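Review of the Pretham kitchen scale, after eight months in my kitchen

Posted 2019-12-17 by Balthasar Mayrhofer

I bake bread two times in a week, and cakes when there is a birthday. For many years I used cups and spoons, as my first English recipe books told me to do. The results were sometimes good and sometimes like a brick. Last February my old scale stopped working and I bought the Pretham, the flat model with the glass top. I paid 30 pounds for it in the Garard shop. 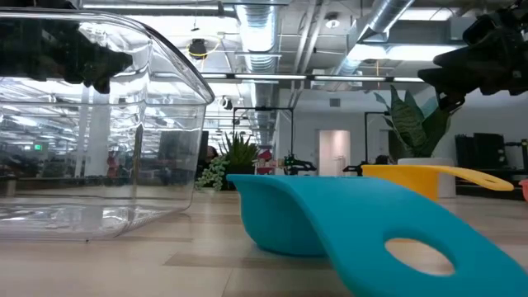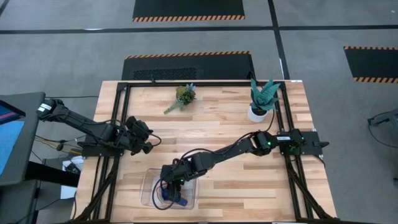
My problem with cups is simple. If I push the cup into the flour, I get one weight. If I fill it with a spoon, I get another. I made this test with the same bag and the same cup, and the heavier cup had 134 grams of flour in it. The lighter one was so much below this that I understood at last why my dough was so different from one Saturday to the next. So I wanted a scale which I would really use every time, and not one which lives in the cupboard.

The Pretham is thin and it stands upright between the bread board and the wall. It has four small rubber feet. They hold well on a dry surface, but if there is flour under them the scale slides when you stir in the bowl. I wipe the place first and then I have no trouble.

There are only two buttons. The left one turns the scale on and also sets it to zero. The right one changes between grams and ounces. My one complaint about the buttons is that they are flat and have no edge, so with wet fingers you must press more than once. My wife says that I press too softly. It may be so.

The display is clear, with dark numbers on a pale ground. When you put a very wide bowl on the scale, the bowl hangs over the numbers and you have to bend down to read them. I mix in a wide bowl from my mother, and I did not want to buy a new one for the sake of a scale. Now I put a small upturned saucer under it, press zero, and I can read everything.

How exact is it? I have no laboratory, but I have a set of brass weights from my uncle, who had a grocery. With the heavy weights the Pretham was right each time. With very small amounts it is less good. When I add salt slowly, a pinch and then another pinch, the number stays where it was and then jumps by 2 grams. For salt in bread this is too much. The remedy is to put the salt in a little dish, set the scale to zero with the dish on it, take the dish off and put it back. Then the number is correct. For dry yeast I still use a small spoon, and I level it with the back of a knife.

The scale turns itself off too early. The instruction book gives no time for this, but it is shorter than my walk to the cellar to fetch more rye flour. Then the zero is lost and I must guess what was already in the bowl. I have lost one dough in this way. I wrote to the company and received a polite answer that this saves the battery, and that the time cannot be changed. I would accept a shorter battery life. The first battery lasted nearly 8 months, so there is something to spare.

Cleaning is easy, the glass needs only a damp cloth. Dough that has dried on the side, where the glass meets the plastic, is more difficult, and I take a wooden toothpick for it. Do not hold it under the tap.

Before buying I also looked at two others. The Pranura has a bowl of its own and a nicer display, but the bowl is too small for a loaf, and without it the plate looks very little. The Fawzy costs more and can be charged by cable. A neighbour has this one and let me borrow it for a weekend. It is quicker with small weights and it stays on longer. If you bake small things, biscuits or macaroons, I think it is worth the difference in price. It is also much thicker, and in my kitchen it has no place to stand.

For bread and ordinary cakes I am content with the Pretham. I give it four stars of five. The missing star is for the switching off. If somebody knows a similar scale which stays on until you press the button, please write it in the comments, I would like to give one to my sister.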